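Cleaning a Bathroom Basin and Faucet Without Streaks
Skestley Home Notes — Bathroom, Part 6

You need a spray cleaner, 2 microfiber cloths, a squeegee and an old toothbrush. Move bottles away from the wet area before you start, and pick up any cables lying on the floor nearby.

1. Rinse the bowl with warm water and let it drain.
2. Spray the bowl, the rim and the base of the faucet. Leave the cleaner on for 2 minutes.
3. Brush the overflow slot and the ring of the drain. Soap film collects in both.
4. Wipe the faucet from the spout down to the base. Use a damp cloth — abrasive pads scratch chrome.
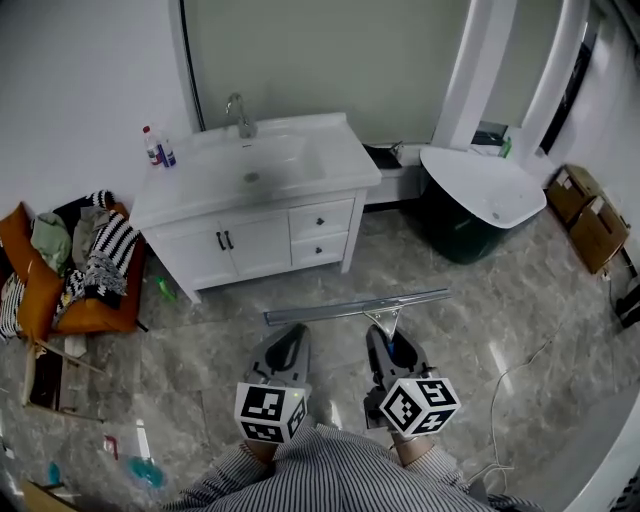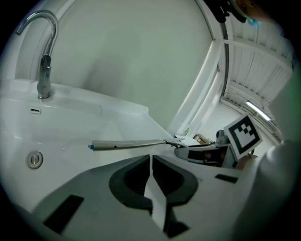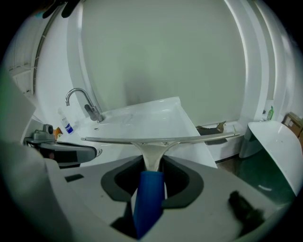
5. Rinse everything again, the underside of the rim included.
6. Wet the squeegee blade. On the countertop and mirror, pull it in straight, overlapping strokes and wipe the blade after each one. It will not follow a curved bowl; dry that with the second cloth.

For hard water scale, mix equal parts white vinegar and water and lay a soaked cloth on the deposit for 6 minutes. Rinse well. Do not use vinegar on marble or other natural stone, and never mix it with bleach.

Replace the squeegee rubber when it leaves lines on a clean mirror.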